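Petek Introduces Small Storage Cabinet for Family Rooms

Monday, July 27, 2020

SKAKPORT – Petek, the home furnishings maker, today announced a small white-and-grey storage cabinet designed to stand on a table or desk. The cabinet will go on sale in October through Sisow stores.

The cabinet has a single door with an upright black bar handle and a shelf inside. A first run of 3,000 units is planned.

"Families asked us for a place to put small things away without giving up floor space," said Sadia Khokhar, head of product at Petek. "The handle is long enough for children and grown-ups to use with ease."

The design was tested in 82 homes over the spring. Borislav Krasniqi, who directs sales at Sisow, said the stores will show the cabinet alongside the Clutska line of tables.
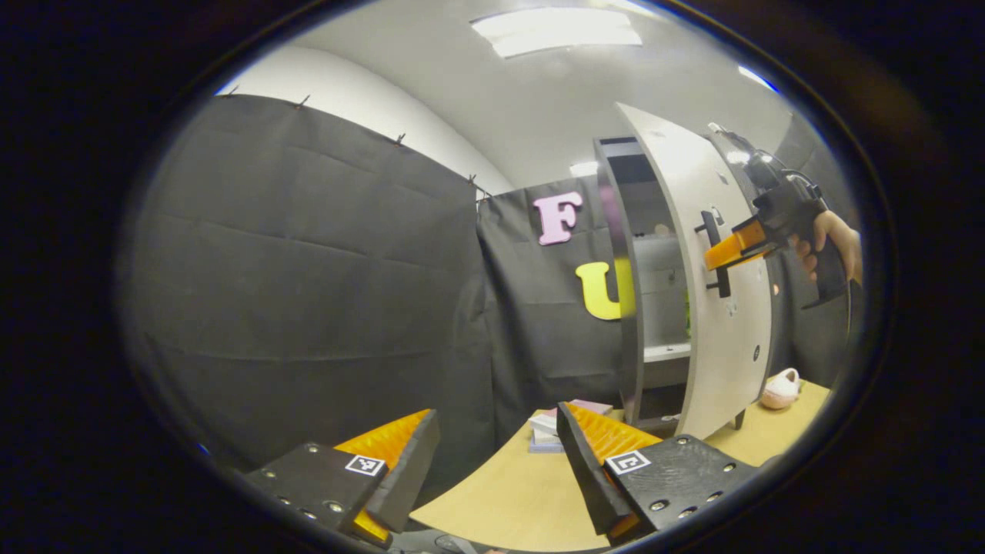
About Petek

Petek designs and makes storage furniture for homes and schools.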